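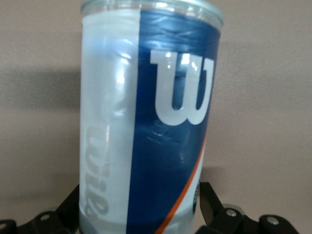 Rorwood put a picking cell into the returns area in October, and I have been on the bench beside it ever since. Management described the change as a reallocation of handling time. In practice it means the arm lifts single items out of the tray and I do whatever it can't. The catalogue is sporting goods and small household stock, and the rigid cylinders are its best category. A tennis ball can is a good case. The two fingers close on either side near the base, the fingers sit symmetrically, and the body of the can gives them plenty to hold. The wrap is the difficult part. It is part frosted, part glossy blue, with creases in the film that throw back the light, and the grading software reads creases as damage more often than I would like.

Grading is where my job went. Before the cell, a returned item came down the belt, I picked it up, turned it over, decided on resale, repack or write-off, and put it in a tote. The picking up and the deciding were one movement. Now they are separate tasks with a queue between them. The arm presents the item, the software (Turkus, licensed by the year) proposes a grade, and I accept or override on a touchscreen. An override needs a reason code. There are five codes, and "surface reflection" is not one of them, so reflections get entered as "other" and the monthly report shows a large category called "other".

I raised this. The answer was that codes are set centrally and will be looked at in the next revision.

Some notes on what has changed for the people on the floor, for anyone whose site is next.

**Physical load.** Lower. I used to finish a shift with a sore wrist from turning heavy items, mostly dumbbells and boxed cookware. The cell doesn't take the heavy stock either, but it clears enough of the light stock that we can do the heavy items at a sensible pace. My wrist has been fine for months.

**Pace.** Set by the machine. A person can slow down for an odd item and catch up on the next few. The queue has a fixed length, and when it fills, the arm stops and an amber light comes on over the bench. The light is also visible from the supervisor's desk. I have asked for it to be moved or shaded.

**Headcount.** There were three of us on returns and there are now two. The third position went to outbound at the same pay grade, with a worse roster. It was described as voluntary. It was voluntary in the sense that one of us had to volunteer.

**Skill.** This one is harder to put on paper. I can tell by feel when a seal has been opened and pressed back down, and I can usually tell by weight when something is missing from a carton. The screen gives me neither. I have started walking over and picking up the doubtful ones, and this shows in the log as idle time at the terminal. I would rather have the idle time than send out an opened can as new.

**Faults.** Mostly soft packaging. Shrink film slides under the fingers, poly bags fold, and anything with a hang tag gets put down on its own tag. Recovery from a drop takes two people under the site rules, one at the stop and one inside the guard. On a thin shift that means borrowing somebody from packing. The vendor's procedure assumes a technician on site, and ours is shared with the Heramow depot.

The training was half a shift and covered the stop button, the guard and the touchscreen. It did not cover how the grading thresholds are set. I learned that from the Turkus manual, which is on the shared drive and is reasonably well written. The threshold for gloss can be adjusted per product line. Ours is still at the default. I have put in a change request for ball cans and bottled goods, with a list of overrides attached, and it is with the systems team.

I don't want the cell taken out. It does the dull part of the job well, and the bench is quieter than the old belt. I would like the queue length to be ours to set, and a reason code for reflections. The change request was acknowledged on 30/08/2021 and I will post again when there is a decision.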